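Filed under: Datasets / Manipulation / Known issues
Reading time: 2 min

# Gillex junction box set — data card

This set holds 122 episodes of two-arm work on a small grey junction box, recorded in June at the Narnine lab. Please read the part on the fault before you train on it.

## Task

The arms open the box, place the lid on the table and bring the green circuit board to the box. The operator may stop at any moment.
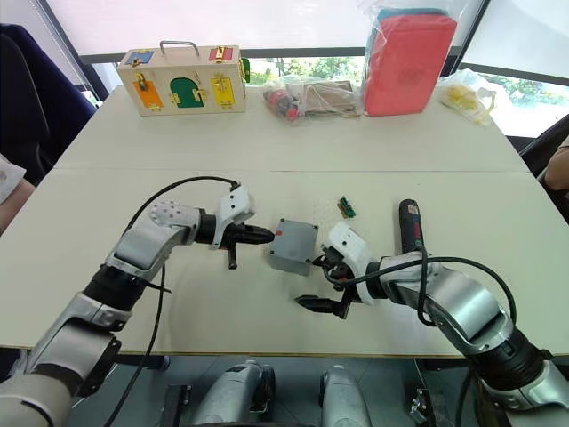
## What went wrong

In almost a third of the episodes the left gripper lost its signal for a short time. The fingers kept their last position, but the log continued to write the commanded value — so the numbers look healthy when the gripper was not moving.

Vesela Trajkovski traced it to the plug at the left wrist. The cable loops over the upper segment, and when the wrist turns far the loop pulls on the plug.
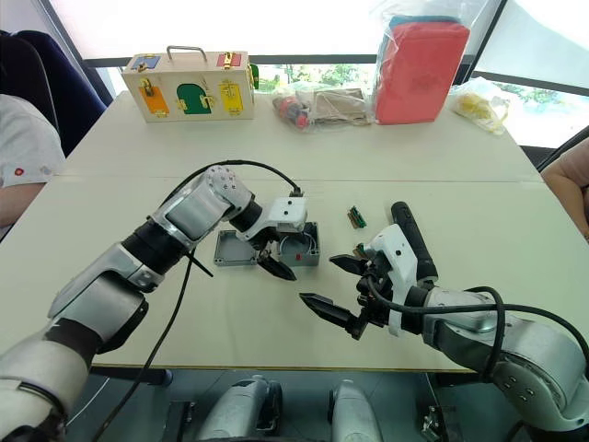
*Box open, lid to the left of it. The left arm's cable loops over the upper segment to the wrist.*

## What we changed

- Episodes with a signal loss carry the flag `grip_stale`.
- The left wrist has now a smaller turning limit.
- Controller version 2 stops both arms when the gripper does not answer.

The right arm did not show this fault in our checks, but we have not tested it with the same long turns.

## Contact

Iddrisu Amissah (recording), Vesela Trajkovski (hardware). Please write to us if you find an episode which should have the flag and does not.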